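机器人是怎样跟人学本领的

适合小学中高年级阅读

你学系鞋带的时候，大概有人蹲在你旁边，一步一步做给你看。机器人学做事，也常常要有人先做给它看。这种办法叫“示教”，意思就是用动作来教。

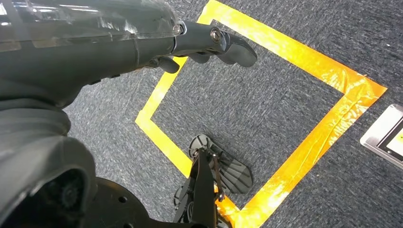
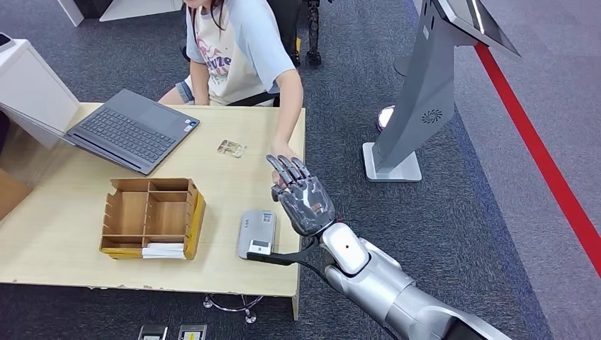 第一张：地毯上用胶带贴出的方框，框里有机器人的一只脚。第二张：机器人的手伸向桌边，桌上有一台打开的笔记本电脑。

为什么不直接写程序

早些年，人们给机器人写指令，每一步都要写清楚：手往前伸多远，手指弯多少，什么时候停下。如果零件总是放在同一个地方，这个办法很好用。工厂里的许多机械臂到今天还是这样工作的。

可是家里和办公室里的东西常常换位置。杯子今天在桌子左边，明天可能在右边，后天可能压着一本书。要把每种情况都写成指令，谁也写不完。于是工程师换了一个思路：让人来做很多遍，把每一遍都记录下来，再让机器人从记录里找规律。

办法一：手把手地教

第一种办法最容易懂。人抓住机器人的手臂，带着它走一遍，就像老师握着你的手写毛笔字。机器人的关节里装有传感器，可以记下每个关节转了多少度。人松开手以后，机器人可以照着这份记录把动作再做一遍。

要这样教，机器人的关节得先“放松”下来，不然人推不动它。工程师会打开一种特别的模式，让电机只出一点点力，刚好托住手臂自己的重量。这时候轻轻一推，手臂就会跟着走。

这个办法也有麻烦。人的手会挡住机器人的摄像头，要是机器人有两只手、十根手指，一个人也抓不过来。

办法二：遥控着教

第二种办法叫“遥操作”。人站在旁边，或者坐在另一个房间里，用手柄、手套或者一只小号的机械臂来控制机器人。人的手往左，机器人的手也往左；人把手指合拢，机器人的手指也合拢。

操作的人需要知道机器人“看见”了什么。所以机器人的头上和手腕上常常装着摄像头。头上的摄像头看得远，能看到整张桌子；手腕上的摄像头离手指近，适合看清手和东西之间还差多远。两种画面合在一起用，比只用一种要好。

刚开始遥控的人，动作往往又慢又抖。小镇普莱斯特维尔有一间叫乌达诺的机器人工作室，那里的教练福齐娅·乌斯马尼让每个新来的人先练四天，只练一件事：把机器人的手移到指定的地方，停住，再收回来。她说：“手停不稳，后面的都不用学。”

胶带有什么用

在练习场地上，你常会看到胶带贴的线和方框。胶带便宜，撕下来也方便，可以用来标出一个位置。比如，可以规定机器人每次都从方框里开始，也可以规定某样东西要放在方框里。起点一样，记录下来的动作才好互相比较。

等机器人学得差不多了，人们又会故意改一改：起点挪一点，桌子转一点，灯光换一换。如果只在一个位置练，机器人可能只会在那个位置做。

要教多少遍

一遍肯定不够。乌达诺工作室教机器人把信封放进纸盒，先录了200遍，结果信封一歪，机器人就拿不起来。到了六月，他们一共录了2,293遍，其中有440遍是专门把信封斜着放的。

录下来的动作也要挑选。中途碰倒了东西，或者操作的人走神了，这样的记录一般会另外存放。有些失败的记录也有用，可以让机器人学会在手伸偏以后怎样改正。

机器人真的“懂”了吗

机器人学的是画面和动作之间的关系：看到这样的画面，手就该这样动。它不知道信封里写着什么，也不知道为什么要收拾桌子。换一个它没有见过的盒子，它可能做得到，也可能停在那里不动。

试一试：当一回遥控员

找一位同学扮演机器人，请他闭上眼睛，坐在桌前。桌上放一块橡皮和一个空笔盒。你站在旁边，只能用说话来指挥，让他把橡皮放进笔盒里。

做完以后换一换角色，再想想下面几件事：

你说“往前一点”，他往前了多少？
哪一句话最管用？
如果你可以握着他的手来做，会快多少？

小词典

示教：人用动作教机器人做事。
遥操作：人在一段距离以外控制机器人。
关节：机器人身上可以转动或弯曲的地方。
传感器：用来测量角度、力气、光线等的零件。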